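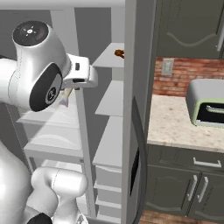 Attachment 1: render, open refrigerator, interior in pale gray and white

Ticket: Texture cache not released between batch renders
Product: Heden Render Queue
Component: Worker / memory
Reported by: Detdale site
Status: Resolved, workaround in place, fix scheduled
Priority: Normal

Summary
Render workers at the Detdale site run out of memory partway through long batches. The first jobs complete at normal speed. After that, each job starts slower than the last until the worker stops responding and the queue marks it as lost. Restarting the worker clears the problem until the next long batch.

Environment
Queue server and 6 workers, all on the same switch. Project files and textures are on the Brarine file share. Workers have local scratch disks for the texture cache. No change to drivers or operating system before the problem was first reported in April.

Steps to reproduce
1. Submit a batch of 14 jobs or more to a single worker.
2. Leave the cache mode on "shared" (default).
3. Watch worker memory between jobs, not during them.
Expected: memory drops back to the idle level after each job.
Result: memory stays high after each job and the next job adds to it. Worker is lost near job 9.

Log entry 1
Requested worker logs and a copy of the queue settings. Logs show no render errors. The last line before each loss is "cache: acquire" with no matching "cache: release". The output files written before the loss open normally and pass the checksum test.

Log entry 2
Asked the site to lower the cache limit by half and rerun. Worker still lost, at the same point in the batch. The limit controls the scratch disk only and has no effect on the copy held in memory. The settings page does not say this. Separate documentation ticket opened.

Log entry 3
Site reports that short batches never fail. Confirmed on our side with a test project. Any batch that finishes before memory fills will look healthy, so the leak may have been present for some time before it was noticed.

Log entry 4
Moved one worker to local project files to rule out the Brarine share. Same result. Share returned to normal use. Network ruled out.

Log entry 5
Compared a job from the Detdale batch with a job from the Montes project, which runs on the same workers and does not leak. The Montes jobs pack all textures into one file. The Detdale jobs use separate files with relative paths. With relative paths, the worker builds a new cache key for every job because the temporary job folder is part of the path. The old entry is never matched again and never released.

Log entry 6
Changed the Detdale paths to absolute on one worker and reran the full batch. Memory returned to the idle level after every job. Batch completed. Ran it again with the same result.

Cause
Cache key includes the temporary job folder when texture paths are relative. Entries from finished jobs are orphaned in memory.

Workaround
Use either of the following 2 options:
Set texture paths to absolute before submitting.
Set cache mode to "per job". Startup is slower, as textures are read again each time.
Restart each worker once after making the change. Entries already orphaned are not cleared by the new setting.

Follow-up
Fix for the key calculation is assigned to the next maintenance build. Site has chosen absolute paths and does not need an early build. Ticket to be reopened if a worker is lost with absolute paths set. Please attach the worker log and the queue settings file when reopening.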